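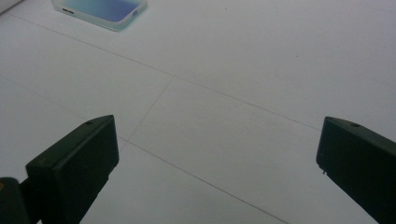
**Mulville community center finishes work on its ground floor**

*New tile in the main hall, kitchen and corridor; doors open again in May*

MULVILLE. The ground floor of the Mulville Community Center will reopen to the public in May with new tile throughout the main hall, the kitchen and the connecting corridor. The work covers 2,142 square feet and replaces sheet flooring that had begun to lift along the outside walls.

The center chose a large rectangular tile in a pale gray-white with a matte surface. The grout is light gray and the joints are thin. The same tile runs through all the rooms, with no raised strips at the doorways, so that carts, strollers and wheelchairs can pass from the kitchen to the hall on one level.

The tile was laid by Stoica, a flooring contractor based in Grercombe. Nelu Pană managed the job for the firm and was on site through most of it.

"The old floor came up easily in the hall and very badly in the kitchen," Pană said. "Under the kitchen there were two layers of glue from two different floors. We ground that down before we did anything else. After that it was ordinary work, and we kept to the layout we had drawn."

The layout was changed once before the first tile was set. The original drawing started the full tiles at the street entrance, which would have left a narrow strip along the kitchen wall. Pană moved the starting line so that the cut pieces are wider and fall on both sides of the hall.

"A big tile shows you every mistake in the slab," he said. "If one corner sits high, you feel it with your shoe. We spent almost as long on leveling as we did on laying."

**Why tile**

The center looked at three kinds of flooring: new sheet flooring, sealed concrete and tile. Sheet flooring had the lowest price but would have needed the same care at the seams as the old floor. Sealed concrete was ruled out after a test patch in the corridor showed cracks that ran under the wall. Tile cost more to install. The center expects to spend less on upkeep, and a single broken tile can be taken out and replaced without closing a room.

A light color was picked for the hall, which has windows on one side only. Users of the building had also asked for a floor on which small dropped items are easy to find. Earring backs, screws and sewing pins were all mentioned in comment cards left at the front desk. The sewing group asked in particular for a surface without a speckled pattern.

The matte finish was chosen over a polished one after samples of both were put down inside the entrance for three weeks. Visitors were invited to walk on them and leave a note. Most preferred the matte sample, and several wrote that the polished one was hard to look at in the afternoon.

**Using the rooms**

Bookings for the main hall and kitchen are open now at the front desk. Groups that held a regular slot before the work began will keep it unless they have told the center otherwise. Two changes to the house rules come with the new floor:

- Tables and chairs must be lifted when they are moved. Felt pads have been fitted to the center's own furniture, and spare pads are kept in the hall closet.
- Tape may be used to mark out games or dance positions, but only the low-tack kind sold at the front desk. It has to come up the same day.

Outdoor shoes are allowed in all rooms. The toddler group will continue to ask for socks or bare feet during its own sessions and will bring out its mats as before.

Floor outlets in the main hall have been closed and tiled over. Groups that need power for sewing machines, projectors or phone chargers should use the wall outlets, which are on all four sides of the room. Extension cords can be borrowed but must be run along the wall.

**Cleaning**

The floor will be dust-mopped every evening and washed twice a week with plain water and a mild cleaner. Groups are asked to sweep up after themselves and to wipe spills when they happen. Brooms, a dustpan and a mop are in the closet next to the kitchen. Bleach, vinegar and wax should not be used on the tile or the grout. The grout has been sealed and will be sealed again when it needs it.

Anyone who notices a loose tile, a chip or a gap in the grout should tell the front desk and, if possible, give the nearest door or window so that the spot can be found.

**Open house**

The center will hold an open house on a Sunday in May, from 1 p.m. to 4 p.m. The kitchen will be serving coffee and sandwiches, and the Sornstead road bus will make its usual Sunday stop outside. Pană will be in the main hall for the first hour to answer questions about the work. Leftover cut tile will be free to take away from the side door. Bring a box, as the pieces are heavy and some of the edges are sharp.

The upstairs rooms were not part of this project and have stayed open throughout. The side entrance, which served as the main way in during the work, goes back to being a delivery door on the day of the open house.

**About the center**

Mulville Community Center rents rooms by the hour to local groups, families and small businesses. It has a main hall, a kitchen and three meeting rooms upstairs.

**Press contact**

Front desk, Mulville Community Center. Reporters who would like to see the rooms before the open house can arrange a visit on any weekday morning.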